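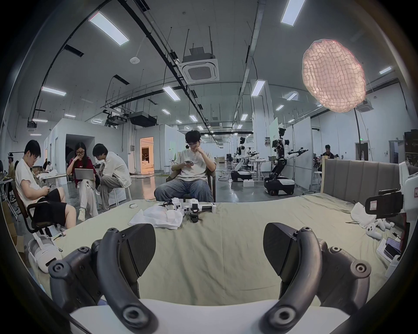

## Progress report to the Brito fund: Grotley youth basketball and podcast

We thank the fund for its support in this period. This report covers the work from September until the end of December.

**Players.** We now have 39 registered players in the under-14 and under-16 groups. In the last report we expected fewer girls than boys, and this is still the case, but the under-14 girls can now fill a full team and play in the Zultby league without borrowing players from other clubs.

**Games.** The under-16 team lost its first 3 games, two of them in the last quarter. The coaches changed the training after that, with more work on free throws and on bringing the ball up against pressure. The results became better in November. We do not want to promise a place in the playoffs — the schedule after the break is difficult, with four away games in a row.

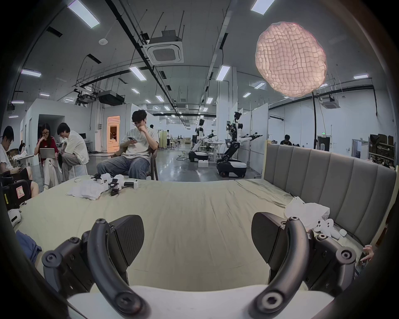
The bus to the away games is our largest cost. We asked two companies for a price and chose Rutus, which lets us cancel until noon on the day before. One trip was canceled because of snow and we paid nothing for it.

**Podcast.** The players record one show after each home game and talk about their own game and the professional games they watched. The most popular episode was a long discussion about zone defense and had 77 listeners. The sound was weak in the first episodes. It is better since we moved the recording out of the gym.
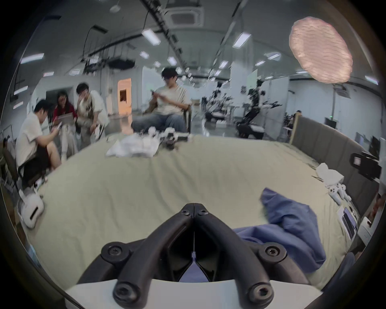 *Last changed: December, 4:20 p.m.*

**Money.** We have spent $2,870 of the grant. This went to bus trips, referee fees and new game balls. The uniforms are ordered but not yet paid, so they will appear in the next report.

**Open questions.** The gym in Grotley will close for floor repair in the spring and we do not have the dates yet. If it closes before the season ends, we would like to use part of the travel money to rent another court. Please let us know if this needs a written request.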